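인쇄하기 | 이메일로 보내기

홈 공예 수선 보관·정리 자유게시판 로그인

이 사이트는 더 나은 이용 환경을 위해 쿠키를 사용합니다. 계속 이용하시면 쿠키 사용에 동의하는 것으로 봅니다. 확인

할머니 단추 한 통을 물려받았는데 어떻게 나눠 담아야 할까요?

Nabila Sembiring
19/08/2023

안녕하세요! 늘 읽기만 하다가 처음 글을 올려요. 지난 2월에 할머니 댁을 정리하면서 단추가 가득 든 과자 통을 하나 받아 왔거든요. 뚜껑이 잘 안 닫힐 만큼 꽉 차 있고, 흔들면 파도 소리 비슷한 소리가 나요. 바느질은 겨우 단 올리기 정도만 하는 사람인데, 이 통을 연 뒤로 저녁마다 단추만 들여다보고 있습니다. 조개껍데기로 만든 것, 가죽을 엮은 것, 유리에 금칠을 한 것, 군복에서 떼어낸 듯한 것까지 정말 없는 게 없어요!

다 쏟아서 세어 봤더니 1,087개였어요. 그중에 똑같은 게 네 개 이상 모이는 종류는 61가지고요. 나머지는 두세 개씩이거나 딱 하나뿐인 것들입니다. 여기서부터 막혔어요. 색깔별로 나누자니 여러 색이 섞인 단추가 갈 데가 없고, 크기별로 나누자니 한 벌에서 나온 큰 단추와 작은 단추가 서로 헤어지게 되더라고요. 코트 앞단추랑 소매단추는 같이 두고 싶은데 말이죠.

게다가 할머니가 실에 꿰어 묶어 두신 묶음도 꽤 있어요. 어떤 묶음에는 종이쪽지가 달려 있는데, "엠덴(Emden) 갈 때 입은 외투"라고 쓴 것도 있고 그냥 "파란 것"이라고만 쓴 것도 있어요(묶음에 든 단추는 갈색이에요, 외투가 파란색이었나 봐요). 이런 건 풀어서 통에 담아야 하나요, 그대로 두어야 하나요? 그리고 금속 단추 몇 개에 푸르스름한 게 끼어 있는데 닦아도 되는지도 알고 싶습니다.

목표는 거창하지 않아요. 셔츠 단추가 떨어졌을 때 비슷한 걸 금방 찾고 싶고, 예쁜 건 가디건에 바꿔 달아 보고 싶고, 할머니 이야기가 담긴 건 잃어버리지 않고 싶어요. 긴 글 읽어 주셔서 고맙습니다. 사소한 요령이라도 좋으니 마구 달아 주세요!

Kaisu Heiskanen

아, 이런 글 너무 반가워요! 저도 비슷한 통을 이모한테 받아서 시작했다가 지금은 벽장 한 칸이 단추입니다. 할 말이 많으니 차 한 잔 준비하고 읽으세요.

우선 색깔이냐 크기냐로 고민하셨는데, 저는 재질부터 나누는 걸 권해요. 보기 좋으라고 그러는 게 아니고 보관 때문이에요. 오래된 단추 중에는 서로 닿아 있으면 상하는 것들이 있어요. 특히 초기 플라스틱, 그러니까 셀룰로이드로 만든 단추는 나이가 들면 가스를 내면서 삭기 시작하고, 옆에 있는 금속을 녹슬게 하거나 다른 단추까지 상하게 합니다. 식초나 장뇌 같은 냄새가 나는 단추, 표면이 끈적이거나 잔금이 촘촘히 간 단추가 있으면 그것부터 따로 빼 두세요. 그리고 이 단추들은 밀폐하지 말고 공기가 통하는 종이 상자에 넣고, 불이나 난방기 근처에는 두지 마세요. 셀룰로이드는 불이 아주 잘 붙어요.

그다음이 금속, 자개와 뼈, 유리, 나무와 가죽, 천을 씌운 것, 요즘 플라스틱 순이에요. 자개와 플라스틱이 헷갈리면 뺨에 대 보세요. 자개는 한참 서늘하고 플라스틱은 금세 미지근해집니다. 이로 톡톡 두드려 보는 분들도 있던데 물려받은 단추를 입에 넣는 건 좀 그렇죠. 유리는 같은 크기의 플라스틱보다 묵직하고, 도자기 접시에 살짝 놓으면 소리가 맑아요. 달군 바늘로 찔러 보라는 옛날 책이 많은데 절대 하지 마세요! 단추에 구멍이 남고, 셀룰로이드라면 위험하기까지 해요.

재질로 나누고 나면 그 안에서는 마음대로 하셔도 돼요. 저는 실제로 쓸 단추는 구멍 수와 지름으로, 구경만 할 단추는 그냥 예쁜 순서로 둡니다. 한 벌에서 나온 크고 작은 단추는 꼭 같이 두세요. 얇은 종이 카드에 큰 것부터 꿰매 두면 한눈에 들어오고, 나중에 단추가 모자라는지 아닌지도 바로 알 수 있어요. 실은 면실이 좋습니다. 철사나 빵 끈은 녹이 슬어서 자개에 갈색 자국이 남더라고요.

통은 뚜껑을 열면 층층이 올라오는 투명한 정리함이 편해요. 낚시 도구 넣는 그런 모양 있잖아요. 위층에는 자주 쓰는 셔츠 단추, 맨 아래 넓은 칸에는 코트 단추처럼 큼직한 것을 두면 꺼내기가 쉽습니다. 테두리가 금색으로 반짝이는 단추나 광이 나는 에나멜 단추는 서로 긁히기 쉬우니 한 칸에 한꺼번에 쏟아 넣지 마시고, 카드에 꿰거나 부드러운 천을 한 겹 깔아 주세요. 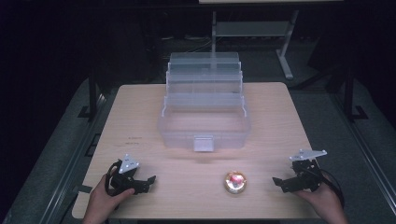
Valtteri Salminen은 생각이 좀 달라서, 칸이 많은 통을 먼저 사면 단추를 칸에 맞추게 된다고 했어요. 접시나 계란판에 한 달쯤 늘어놓고 살아 본 다음에 통을 고르는 쪽이 낫고, 자기는 순서를 거꾸로 했다가 통을 전부 다시 샀다고요. 저번 단추 모임 때 그 이야기로 한참 떠들었는데 듣고 보니 일리가 있어요. Nabila 님도 급하지 않으시면 그렇게 해 보세요. 늘어놓고 지내다 보면 자꾸 손이 가는 단추가 생기고, 그걸 보면 어떤 칸이 필요한지 감이 옵니다.

금속 단추에 낀 푸른 것은 구리나 황동에서 생기는 녹일 거예요. 물에 담그지 마시고 마른 칫솔(제일 부드러운 것)로 살살 털어 내세요. 안 떨어지는 부분은 이쑤시개 끝으로 조금씩 긁으면 됩니다. 광택제는 말리고 싶어요. 금칠이 얇은 단추는 한 번만 문질러도 칠이 벗겨지고, 검은 바탕을 일부러 넣은 무늬는 배경이 사라져서 밋밋해져요. 저는 그렇게 멀쩡한 사냥개 무늬 단추를 망쳤습니다. 아직도 속이 쓰려요.

유리와 요즘 플라스틱은 미지근한 물에 주방세제 한 방울이면 충분해요. 씻어서 수건 위에 펼쳐 놓고 완전히 마른 다음에 넣으세요. 자개는 젖은 천으로 닦고 바로 마른 천으로 훔치면 되고요, 나무랑 가죽, 뼈, 천 씌운 단추는 물 근처에도 가지 마세요. 유리라도 뒷면에 은박이나 칠이 있으면 마른 천으로만 닦습니다.

쪽지 달린 묶음은 제발 풀지 마세요!! 쪽지가 그 단추의 반이에요. 산성 종이가 걱정되면 쪽지를 사진으로 찍어 두고, 묶음째 작은 종이봉투에 넣어서 겉에 같은 말을 연필로 옮겨 적으세요. 볼펜은 번지니까 연필로요. 엠덴 외투 단추, 저는 그게 제일 궁금하네요. 혹시 단추 뒷면에 글자가 있나요? 뒷면에 제조사 이름이나 양복점 이름이 둥글게 찍힌 경우가 많아요. 돋보기로 보고 손전등을 옆에서 비추면 안 보이던 글자가 살아나기도 합니다.

Hazel Lindgren

그냥 유리병에 다 넣으세요. 저는 그렇게 하는데 창가에 두면 예쁩니다. 필요할 때는 쟁반에 쏟아서 찾아요. 찾는 시간도 재미예요.

참, 햇빛에 두면 색이 바랜다고 해서 요즘은 책장으로 옮기긴 했어요. 애들이나 강아지가 있으면 높은 데 두시고요.

Sointu Rautiainen

Kaisu 님 답이 워낙 자세해서 저는 쓰는 쪽 이야기만 덧붙일게요. 저는 수선을 오래 했고, 단추 바꿔 다는 일을 이 세상에서 제일 좋아해요! 가디건 한 벌이 단추만으로 완전히 다른 옷이 되거든요.

똑같은 게 네 개 이상인 종류가 61가지라니 부자시네요. 셔츠 앞섶을 다 채우기엔 모자라도 조끼, 아기 옷, 쿠션, 가방 덮개에는 충분합니다. 개수가 모자라면 일부러 섞어 다는 방법도 있어요. 이때 한 가지만 맞추시면 돼요. 지름이요! 색과 무늬는 제각각이어도 지름이 같으면 단춧구멍을 손댈 필요가 없고, 보기에도 일부러 고른 것 같아요. 저는 Tuominen에서 나온 회색 가디건에 짝 잃은 유리 단추를 전부 다른 색으로 달았는데, 버스 정류장에서 모르는 분이 어디서 샀냐고 물어보셨어요. 그날 하루 종일 기분이 좋았습니다.

지름 재는 건 자보다 구멍 뚫은 두꺼운 종이가 빨라요. 자주 쓰는 크기대로 종이에 동그라미를 오려 두고 단추를 통과시켜 보는 거예요. 딱 맞게 빠지면 그 크기입니다. 구멍 옆에 크기를 적어 통 안에 같이 넣어 두면 끝이에요. 두께도 보셔야 해요. 지름이 같아도 둥글게 솟은 단추는 납작한 단추보다 긴 구멍이 필요해서, 납작한 것을 달던 자리에 끼우면 안 들어가는 수가 있어요. 달기 전에 구멍에 한번 넣어 보세요.

다는 방법도 조금만 적어 볼게요. 두꺼운 니트에는 뒤에 작은 납작단추를 하나 받쳐서 겉단추와 같이 꿰매세요. 그러면 올이 당겨서 구멍이 나는 일이 훨씬 줄어요. 할머니 통에 밋밋한 작은 셔츠 단추가 잔뜩 있을 텐데, 그게 다 받침감이에요. 겉단추와 천 사이에는 성냥개비 하나 두께만큼 틈을 두고 꿰맨 다음 실로 기둥을 몇 바퀴 감아 주면 됩니다. 금속 고리가 달린 단추는 고리 안쪽이 날카로워서 실이 금방 끊어지니까 실에 밀랍을 먹이세요. 저는 Fandach 밀랍 덩어리를 쓰는데 아무 밀랍이나 괜찮아요. 200원짜리 양초 토막을 쓰시는 분도 봤어요.

그리고 유리 단추나 금칠한 단추를 단 옷은 세탁기에 넣기 전에 떼거나, 알루미늄 포일로 단추를 하나하나 감싸고 옷을 뒤집어서 손빨래하세요. 귀찮으면 단추 핀을 쓰는 방법도 있습니다. 천 안쪽에서 핀으로 고정하는 방식이라 빨래할 때 쏙 빼면 되고, 이 옷 저 옷으로 옮겨 달 수도 있어요. 고리 달린 단추에만 되지만요.

혹시 Flakwood 쪽에 사시면 단추 교환하는 날에 놀러 오세요. 한 개만 남은 단추의 짝을 거기서 찾는 경우가 은근히 있어요. 저도 2년을 찾던 초록색 나뭇잎 단추를 그렇게 만났어요! 하나뿐인 단추는 버리지 마시고 작은 봉투에 따로 담아서 들고 오시면 됩니다.

Nabila Sembiring

와, 다들 정말 고맙습니다! 읽고 바로 냄새부터 맡아 봤는데 장뇌 냄새 나는 게 세 개 있어서 종이 상자로 옮겼어요. 엠덴 외투 단추는 뒷면에 뭔가 둥글게 찍혀 있긴 한데 마지막 글자만 보여요. 내일 손전등 들고 다시 볼게요. 통은 당분간 안 사고 계란판으로 가 보겠습니다. 식탁은 포기했어요.

인쇄하기 | 이메일로 보내기

이전 글 목록 다음 글 맨 위로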